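Progress report to the Hervieu fund
Shared kitchen and tableware library, Anodville
Period covered: January through the end of spring

We are past the halfway mark and so pleased with how this is going! When Hervieu agreed to back a lending library for kitchen things, we had a borrowed closet and a long wish list. Now we have 493 items on the books and 48 households with a card, and people have begun bringing friends along to sign up.

What we have been working on

Most of this period went into the small-kitchen collection, meant for people moving into a first apartment with very little counter space. We wanted pieces that stand up by themselves, hold a lot for their size and look nice enough to leave out all day. Plates, a wooden rack to stand them in, a mug tree, a toaster oven, a basket for the table and a wooden box with a proper handle all made the list, and the colors turned out to be a real draw (light blue and yellow plates together are so cheerful).

The brown work surface has been a good base for sorting and trying out layouts. We can see how much room a piece really takes up before it goes into a set.

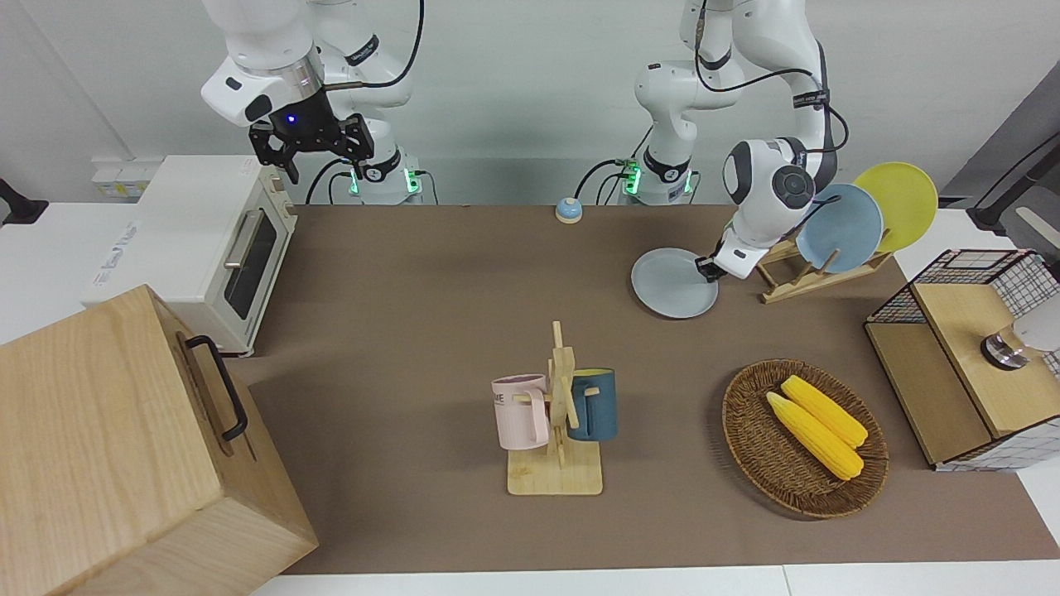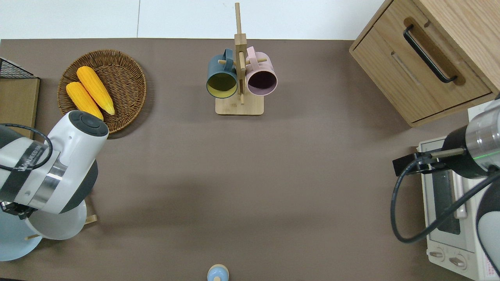
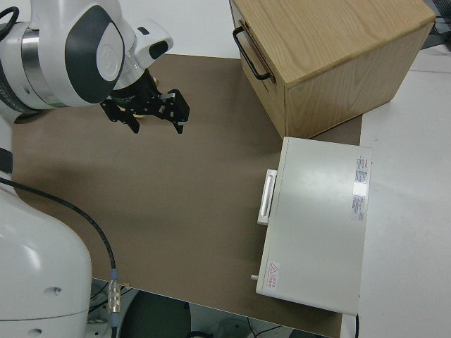 Spending to date

We have spent $933 of the equipment line. The largest part went to the wooden pieces, which cost more than plastic ones but have been the most requested items in the library by a wide margin. Purchases went on the project Amex and were paid off monthly, with receipts in the shared folder under Flurkora, the name we picked for the lending program. Nothing has been moved between budget lines.

What is taking longer

Labels! Our first batch peeled in the dishwasher, so the plates are waiting for a better kind. We also need a clearer rule for sets that come back one piece short. At the moment we mark the set incomplete and lend it anyway, and borrowers seem fine with that, but the records get messy fast.

The printed care cards for wood are written and still need a layout. They cover hand washing, drying upright and a light coat of oil when the grain starts to look dull.

Next period

Finish relabeling the plates
Put together 2 more small-kitchen sets, both with a mug tree
Open for pickup until 7 p.m. one evening a week
Send out the borrower survey and share the answers with you

We would love to have someone from the fund come by during evening pickup once it starts. It's the liveliest part of the week, and there is usually coffee on.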